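Lobby walk-through, seating and benches - comments
Traltov Sida building, ground floor
Filled in by Syahrul Sembiring, February

Walkways: OK. Clear all the way from the doors to the stairs, and so much better than last winter! The mats lie flat and the edges are taped down.

Lighting: OK. All lamps working at 7 a.m. and again after dark.

Bench fixings: OK, with one comment. The bench by the Ntuli office rocked a little when I sat on it, so I tightened 2 bolts and it feels solid now. Please sit on it again next month - hard, like you mean it. 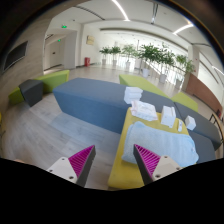 Corners and edges are my favorite item on this list, and I'm happy to say we pass. I ran my hand along every seat and table at knee height and found no splinters, no lifted trim and nothing that would catch a sleeve. The yellow top has a nicely rounded near corner, which is just what you want where kids run past. Its surface still needs a proper look: a light blue towel was spread over most of it, and there were white boxes and a plastic-wrapped package along the far side. Check it bare next time, especially where it meets the blue-gray bench.

Upholstery: OK. No tears found. Great work by the Arness cleaners on the seams!

Fire extinguisher: tag in date, pin in place, nothing parked in front of it.

Exit door: REPEAT. It opens fully but closes slowly. I've asked for the closer to be adjusted.

Next round: same route, start at the stairs.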